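Egg on Toast, Lemon on the Side: a Small Gallery

I have never trusted breakfast boards. You know the sort: a nice bit of wood, a scatter of citrus, a sandwich nobody is allowed to touch until it has been looked at for half an hour. The Bruma café near us charges extra for one. So this page is my attempt to be fair to the idea, and I will admit I started it in a bad mood.

The claim, as put to me, is that a fried egg sandwich gets better with lemon, and better again with a cold drink made at the same table. The first part I can just about believe. Rich yolk, sharp juice, fine. The second part sounds like something thought up by people who sell ice.

Egg first. A fried egg in the middle of its toast, yolk bright orange, white a little browned at the edge. The second slice is still plain on the board, and there is a lemon waiting near it. I would want pepper before I wanted lemon.
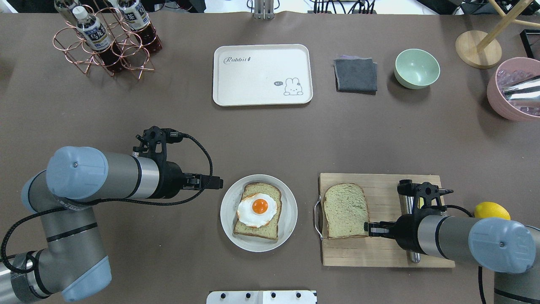

Tomomi Hattori wrote in to say that the lemon should go on the egg while it is in the pan, a few drops only, and that anyone squeezing it over toast deserves soggy bread. I tried it her way on Monday. The bread stayed crisp, but I could hardly taste the lemon, so I am not sure what the few drops were for.

Next, the full spread, or more of it than I would care to wash up. Sandwich on a small white plate, a halved lemon on the board with a yellow squeezer, a lime and two more lemons below. Crushed ice gets a pink plate to itself, with a metal scoop. I do like the squeezer. I make no promises about the ice, which in my kitchen lasts 5 minutes before it is a puddle. 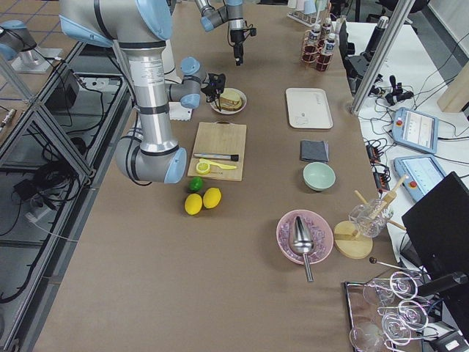 Crushed ice is worth the bother if you drain it first, according to one reader, who adds that a bowl in the freezer for 30 minutes beforehand does more good than any special scoop. Perhaps. My freezer has no room for a bowl. It has peas in it.

I still think two slices, one egg and a mug of tea would do the job. Lime I have yet to try, and I'm in no hurry.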